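Ordner greifen, Türen öffnen: Die Projektgruppe Clotis übt Büroarbeit

Seit zwei Semestern arbeitet die studentische Projektgruppe Clotis daran, einem zweiarmigen Roboter einfache Ablagearbeiten beizubringen. Sechs Studierende sind beteiligt, geleitet wird das Praktikum von Noeline Hinds. Die Aufgabe klingt überschaubar: Schrank öffnen, Ordner einstellen oder entnehmen, Schrank schließen.

»Ordner sind unangenehme Objekte«, sagt Aminu Lawal, der die Greifplanung betreut. »Die Masse hängt vom Füllstand ab, der Schwerpunkt liegt selten in der Mitte, und ein flach liegender Ordner bietet den Fingern kaum Angriffsfläche.« Die Gruppe lässt den Ordner deshalb zunächst über die Kante ragen. Eine Hand fasst von unten, die andere stabilisiert den Rücken. Das Griffloch wird bislang nicht genutzt; der Finger verkantete darin zu oft.

Die Daten entstehen per Teleoperation. Eine Person steuert Arme und Finger, aufgezeichnet werden Gelenkwinkel und Kamerabilder. Bis zum Ende des Wintersemesters im Januar kamen 2000 Durchläufe zusammen, inzwischen sind es 2568. Chinyere Ajayi hat jeden davon gesichtet. »Verworfen wird, was mittendrin abbricht oder bei dem die Zeitstempel auseinanderlaufen«, sagt sie. »Ein misslungener Griff mit anschließender Korrektur bleibt im Datensatz. Die Korrekturen brauchen wir.«

Schwieriger als der Ordner waren die Türen. Topfscharniere mit Schließautomatik ziehen auf den letzten Zentimetern selbst zu, und der Regler deutete das anfangs als Kollision. Reinaldo Sales hat die Kraftschwelle daraufhin vom Öffnungswinkel abhängig gemacht. »Bei weit geöffneter Tür darf sie niedrig sein. Kurz vor dem Anschlag muss der Arm nachgeben, sonst stoppt er jedes Mal.« Die Software dafür heißt Druneo und läuft auf einem gewöhnlichen Laborrechner.

Eine Prüfungsleistung im üblichen Sinn gibt es nicht. Bewertet werden das Protokoll und eine Vorführung, bei der Hinds die Startlage der Ordner festlegt. Auf die Frage, ob der Roboter den Ablauf dann selbstständig beherrschen müsse, antwortet sie knapp: »Er muss ihn versuchen. Die Gruppe muss erklären können, an welcher Stelle er scheitert und welche Messwerte das belegen.«

Als Nächstes sollen zwei Ordner übereinander liegen. Ajayi rechnet dafür mit neuen Aufnahmen, Lawal vor allem mit neuen Greifpunkten.

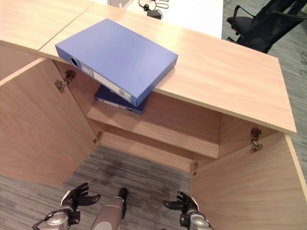

Arbeit am offenen Schrank: ein Ordner auf der Deckplatte, ein zweiter auf dem Einlegeboden.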